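Who is paying for all this glass?

04/04/2019

I walked past the Kirkon site again this morning and the banner has changed. It used to say "Homes From." Now it says "Residences From," and the number under it has gone up. Same hole in the ground.

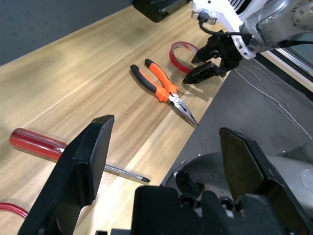
Photo: Florin Sârbu

The developer, Tolov, wants us to believe that people with serious money are lining up to live over a bus depot. Maybe they are. The sales office told me 19 units were "spoken for," and when I asked if that meant signed contracts with deposits, the woman went to find a brochure. I've bought two apartments in my life and I know what spoken for is worth.

My neighbor Sorin Ciobanu thinks I'm being a crank. He owns a one-bedroom in the Neagu building across the street and he's already added the new tower to his own asking price, in his head at least. His logic is that if they get that much on the twentieth floor, he must be worth more on the fourth. I asked him what his view will be once it's built. He'll be looking at their parking ramp.

We've been here before. Nornaler was going to remake the waterfront, 110 apartments with a doorman and a wine room. They cut prices three times and the last I heard, more than

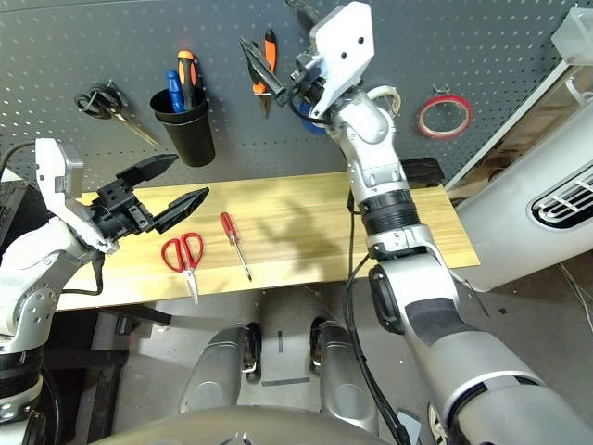
a few of them were being rented by the month. The wine room has bikes in it.

I don't mind a tall building. I'd like to see one sale go through at the price on the banner, recorded at the county, before the rest of us get new tax assessments based on it. Those come in August. I'm keeping last year's letter in the kitchen drawer so I can compare.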